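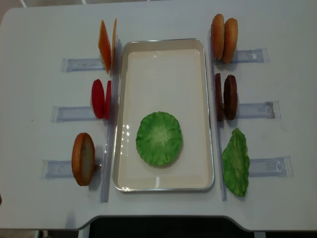 Kitchen Assistant (part-time, term time only)
Bredesthorpe Community School

Posted 6 Apr 2022

Rurker Catering is looking for a kitchen assistant to join the team at Bredesthorpe Community School. We have run the kitchen and dining hall there for the last four years and serve up to 577 meals on a busy day, counting breakfast club.

The hours are 20 a week, 10.30am to 2.30pm, during school terms. You will also be asked to come in for one training day before each term starts, paid at your normal rate. Pay is set out in the application pack and is spread evenly over 12 months, so you will be paid through the holidays.

What the job involves

You will help the cook get lunch ready, mostly cold work to begin with - washing and cutting salad, filling rolls, portioning fruit and setting up the counter. From noon you will serve at one of the two hatches. After service you will clear down, load the dishwasher, wipe the dining tables and sweep the hall so that it can be used for PE in the afternoon.

Some pupils have allergies or follow a special diet. Their meals are made up separately and labelled, and you will be shown how this is done before you serve on your own.

The work is on your feet and there is some lifting. The kitchen gets hot in summer.

What we are looking for

You do not need to have worked in a kitchen before. You should be able to turn up on time, follow written instructions and talk politely to children who are taking a long time to choose. A Level 2 food hygiene certificate is useful, but if you do not have one we will pay for the course and you can take it in your first month.

The post is subject to an enhanced DBS check, which we pay for, and two references. One of these should be from your most recent employer if you have had one.

Also included

Uniform and safety shoes
A free meal on each shift
Workplace pension
Free parking at the Olitmont Road entrance

The 112 bus stops outside the main gate.

How to apply

Application packs can be collected from the school office or from our own office at Đorđević House, Olitmont Road. Please fill in the form in full - we cannot accept a CV on its own. If you would like to see the kitchen before you apply, ask at the school office and they will arrange a time after lunch service.

We will interview as forms come in and may close the advert early once the post is filled.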